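**Pads shredding again — what are people sticking on their fingers??**

wednesday club, need an answer before next session if poss. both tips going, see pic

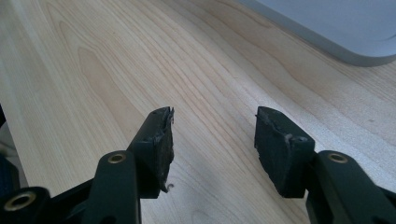

**Fonseca_fan** wrote:

Depends what you're picking up. We had foam on ours all last year and it was fine for the soft stuff, hopeless the minute the task had anything with a corner on it. What's on your object list?

**tapeandhope** wrote:

sorry should have said. it's the Susport sorting challenge, hand-held round first and then the arm has to do it. so: bottle tops, the little cardboard boxes, pegs, the metal clips. clips are the killers I reckon. we've done 183 demos on this pair and the grip was going well before that

left one has a bit dangling off the bottom. right one is split across the face. glue or bin?

**mugwort** wrote:

Bin. Glue goes hard and then you've got a slippy patch right where you want grip. Learnt that the week before regionals, cheers.

**Ruker_B_team** wrote:

Disagree with bin. If the split is only in the top layer you can peel it right back and carry on with what's underneath. We did that and got another month. The bit that matters is whether both sides still meet flat when closed. Try it on a strip of paper. If paper slides out, bin.

**mugwort** wrote:

and then your training data has two different pads in it, one fresh one peeled. no ta

**Ruker_B_team** wrote:

It has two different pads in it anyway?? They wear. Demo 1 and demo 183 are not the same pad whatever you do. Bit of variation is good for it.

**mugwort** wrote:

bit of wear yes. a flap waving about in shot no. The policy sees the fingertips in every single picture, ours learned to wait for a bit of loose tape to come into view before closing. took us 2 sessions to work out why it was hovering

**tapeandhope** wrote:

oh god. ours hovers

thought it was the lighting

**Fonseca_fan** wrote:

Could still be the lighting. Ours is dreadful near the windows after 4 o'clock, shiny table, everything goes pale at one end. We put a big sheet of brown paper down. Ugly but it stopped.

**tapeandhope** wrote:

we're on a shiny wood desk too. will nick some paper from art

**oddsock** wrote:

Has anyone tried silicone? Our teacher got some baking mat from the supermarket and we cut it up. Double sided tape on the back. Year 9s so be nice

**Ruker_B_team** wrote:

Yes, works great till it gets dusty, then nothing sticks to anything. Wipe with a damp cloth between runs, let it dry. Tape lets go after a while though so check the rules — I think Susport want pads mechanically fixed for the arm round. Could be wrong, it was in the June version.

**Gevari_lot** wrote:

you are wrong, it's "securely fixed". tape got through scruitineering for us. they just tugged it

**Ruker_B_team** wrote:

Tugged by who, we got failed for it.

**Gevari_lot** wrote:

different table maybe. ours was the far end. anyway put it in writing to them before you build, they do reply

**tapeandhope** wrote:

ok so plan so far

- take a last lot of clips demos on the old pads?? or not
- new pads, both sides same day
- paper on desk
- ask Susport about tape

what about first one

**mugwort** wrote:

not. Chuck no more work into that pair. You'll only have to throw the demos out.

**Fonseca_fan** wrote:

I'd keep the old 183 and just do a fresh batch on top, then train on both and see. Then train on only the new ones. Costs you a night of the computer being on. At least you'd know, instead of taking it off a forum.

**mugwort** wrote:

fair

**Ruker_B_team** wrote:

^ this. And print spare tips now, all of them in one go. We keep 4 pairs in a tub. Also look at your bushings while it's in bits, if they've got any play the tips stop lining up and one pad gets all the wear. Ours went on one side first and we blamed the foam for weeks.

**tapeandhope** wrote:

brass ones? they look ok, haven't wiggled them tho. will do

what thickness of stuff are people using. the thing we've got now came already on, no idea what it is, crumbly black. half of it ends up on my jumper

**oddsock** wrote:

ours is 3 mm after doubling it over

**Gevari_lot** wrote:

doubling is bad, the layers creep. get one thick bit

**oddsock** wrote:

ours hasn't creeped

**Gevari_lot** wrote:

do the clips for an afternoon then come back

**Fonseca_fan** wrote:

Neoprene from an old wetsuit, before anyone spends club money. Grippy, cuts with scissors, black so it'll look near enough the same to the camera as what you've got on there. Needs a proper contact glue, and do it with the window open. Leave overnight.

**tapeandhope** wrote:

someones brother surfs. asking

**tapeandhope** wrote:

update. wetsuit obtained (one leg). left bushing has a tiny bit of wiggle, right is solid. is tiny ok or

**Ruker_B_team** wrote:

How tiny. Close it slow and see if the top edges meet level every time. Do it ten times, not once.

**tapeandhope** wrote:

will do weds, its locked in the cupboard till then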